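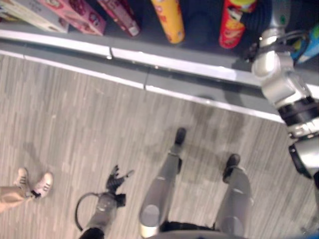

Hosting the Regional Youth Games: Public Support and Venue Planning in Davasmont
Student project report, Department of Sport Management
Prepared by Hiwot Berhe, Mesfin Bogale and Dulce Contreras
Project advisor: Tiruwork Workneh
Submitted 2024-10-05

1. Background

The city of Davasmont intends to submit a bid to host the Regional Youth Games. The bid must be filed in December and must include a venue plan, a statement of financial support from the city, and evidence of public consultation. This project examined the third requirement and its connection to the first.

The city last sought a multi-sport event when it proposed a joint bid with Kevside. That bid was withdrawn before the final round, after the two city councils failed to agree on the location of the swimming events.

2. Method

A written survey was distributed to households in the districts nearest the two proposed venues, Gebretsadik Field and the Brulleck Aquatic Center. A total of 1,517 forms were delivered and 653 were returned. Interviews were also held with coaches and with Wubit Wako, who manages scheduling at the aquatic center. Responses were entered by two members of the group working separately, and differences were settled by checking the original form.

3. Findings

Of the households that replied, 437 supported the bid. Support was stronger near Gebretsadik Field, where residents expected the running track to be resurfaced whether or not the bid succeeded. The city has made no such commitment.

Opposition centered on parking and on the loss of public swimming hours. Ms. Wako stated that the pool would need to close to the public for the full period of the Games and for several days of preparation beforehand. Local clubs were willing to accept the closure if they were given early notice and lane time at Kevside.

Cost was mentioned less often than the group had expected. The survey did not ask about taxes directly, and the low number of comments should be read with that in mind.

4. Limits of the study

The survey was offered in English only. Households that returned the form may hold firmer views than those that did not. Business owners were not surveyed.

5. Recommendations

The city should publish a draft parking plan before the bid is filed. A written agreement with Kevside on lane time should be attached to the venue plan. The resurfacing of the track should be addressed in a separate public notice, so that residents can judge the bid on its own terms.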